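Giltemik Workshop, ground floor
Walk-round checklist, May
Checked by: Nermin Tokgöz
Comments read and sighed over by: Amancay Herrera

1. Way out clear
Pass, just. The doorway is passable by anyone who doesn't mind clutter at ankle height. White bags and papers have settled along the foot of the wall and look ready to apply for residency.

2. Floor mat flat, no curled corners
Pass. Best-behaved item in the building.

3. Cleaning tools put away
Fail. Leaning on the wall between two doors is not "away". There is a cupboard. It has a label.

4. Boxes off the floor
Fail. One open cardboard box by the table, contents white and grey and unclaimed. Amancay suggests it belongs to the Skorarthorpe order. Skorarthorpe say it doesn't. Please move it by 13:00 whoever you are.

5. Panel hooks secure
Pass. Both took a firm tug. Nothing hanging on them, which may explain item 4.

6. Table steady
Pass. Wobble cured last month with a folded Vestus catalogue, the most use we've had from it.

7. Work surface tidy, small parts in trays
Fail, with feeling.

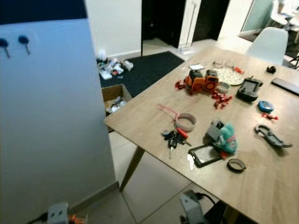
The rule is that small parts live in a tray when you leave the table, and the red plastic bits are the usual offenders. A toy robot half put together may stay out overnight. Its loose pieces may not. I have trodden on 2 this month and would like to retire on that figure.

8. Chairs sound, no cracks
Pass. The white ones are ugly and will outlive us all.

9. Glass partition clean and unchipped
Pass for unchipped.

10. First aid box stocked
Pass. 5 large plasters left. Değirmenci to send more.

Re-check of 3, 4 and 7 tomorrow, before the kettle goes on.
N.T.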